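Festness bench notebook
2022-11-07
Entry by Rónán Foley. Anyone on the dish project, add notes at the bottom and initial them.

Carrying on from the last entry. The left arm had been drifting at the wrist and we had decided to leave it until we'd collected more runs. We have more runs now and it is still drifting, so that was the first job.

Wrist offset, left arm

Ran the homing routine five times with the gripper closed and measured the fingertip against the steel rule each time. Four were within a millimeter of each other. The fifth was out by nearly four. Powered down, took the wrist off, and found the horn screw had backed out about half a turn. Put it back with a drop of the blue threadlocker from the drawer (the bottle is almost empty, please put it on the Lehtinen order). Homed it five more times and all five agreed. I did not touch the right arm.

New calibration file is saved in the shared folder with today's date in the name. The old one is still there. Do not delete it, the earlier recordings were made with it and we need it to replay them.

Cable on the left arm was also catching when the shoulder went far back. Let out a bit more slack. It hasn't caught since, but I only tried it by hand, with the motors off, and then for one slow sweep.

Recordings

The target for the end of November is 531 good episodes across all tasks. Before today we had 66 of the two-arm kind. The plan for this session was 30 more, and I got through all 30, but I'm throwing out seven of them:

- three where I bumped the leader arm with my elbow while reaching for the keyboard
- two where the left gripper closed before it was at the rim
- one where the recording started late
- one where I simply forgot which task I was doing and put the dish back where it came from

So 23 kept, which makes 89. The reject list is in the log with the episode numbers. If you disagree with any of them, change it there and say so here.

The two early closes are my fault and not the arm's. The trigger on the left leader is lighter than the one on the right and I keep squeezing it while I'm still moving. Would like to try a stiffer spring. Kekberg had a bag of mixed ones near the 3D printer. If that's been tidied away, tell me where.

Episode length: I had been letting them run on until I was happy with the placement. Looking back over the last batch, some are more than twice as long as others for the same move, mostly me fiddling at the end. Today I set a limit of 30 seconds and stopped when it beeped. I'd like everyone to use the same limit so the sets can be mixed.

Lag

Had a short stretch in the middle of the session where the follower arms were visibly behind the leaders. It looked like a quarter of a second or so, I didn't measure it. Closed the viewer window on the laptop and it went away. Opened it again and the lag did not come back, so I can't say the viewer was the cause. For now, record with the viewer closed and check the files afterward. If someone has time, log the loop rate during a full run, both ways, and paste the numbers in here.

Club demo

Clallusska have confirmed that we get a table at the student robotics evening. They want something that repeats well and doesn't need one of us driving the whole time. My suggestion is that we do the handover only, from the trained policy, and keep the leader arms next to it so visitors can have a go between runs. We will need a second power strip and a proper way of clamping the front rail to a table that isn't ours. The G-clamps we have are too shallow for most tabletops. Measure the table before we pack, please, we got this wrong last time.

We also need somebody to stand on the stop button side for the full evening. I'll take the first hour.

Two-arm plate hold
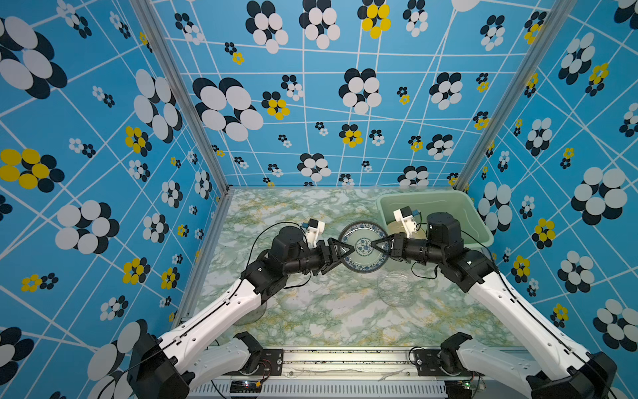 The rule I've been using for the handover is that the receiving gripper has to have a firm hold before the giving one opens, with a clear pause in between. In the first batch I was rushing that part, and the policy learned to let go too early. Both grippers on the rim, one each side, plate up on edge and facing out, is the position I want to see in every episode before anything opens. The blue and white plate is good for this, the dark rim is easy to pick out against the pale middle. The clear glass one on the table is going to be harder, with the marble pattern coming straight through it, and I'd keep glass out of the two-arm set until the patterned plate works. Grip height matters too. If one side takes the rim much lower than the other, the plate turns as soon as one gripper lets go, and then the placement is a mess.

Things I noticed while doing it:

Rubber on the right fingertips is wearing at the inside corner. Still grips, but I'd change it before the demo. There is one spare pair in the small parts box.

Starting position makes a bigger difference than I thought. When I started every run with the plate in the same spot I got smooth recordings very quickly, but they all look the same, and the policy trained on them only works from that spot. For the second half of the session I moved the plate between runs, a hand's width or so each time, and turned it as well. Slower, and two of my rejects came from that half, but I think it's the better data. Please do it this way.

Training

Started a run on the 89 before I left, same settings as the last one except for the longer action chunk. It should be done by the morning. Don't restart the desktop. If the loss has gone flat well before the end, that is fine, let it finish anyway so we can compare the two.

For the next session

Springs for the left leader trigger.
Check the left wrist again after a full set of runs, to see if the screw has stayed put.
Change right fingertip rubber.
Loop rate log, viewer open and closed.
Another 30 two-arm episodes, moved starts only. Somebody other than me should drive for at least half of them -- so far it's all my hands and my habits.
Ask Clallusska for the table depth and how close the nearest socket is.

Left the arms in the rest pose, power off at the wall. Key is back on the hook.

RF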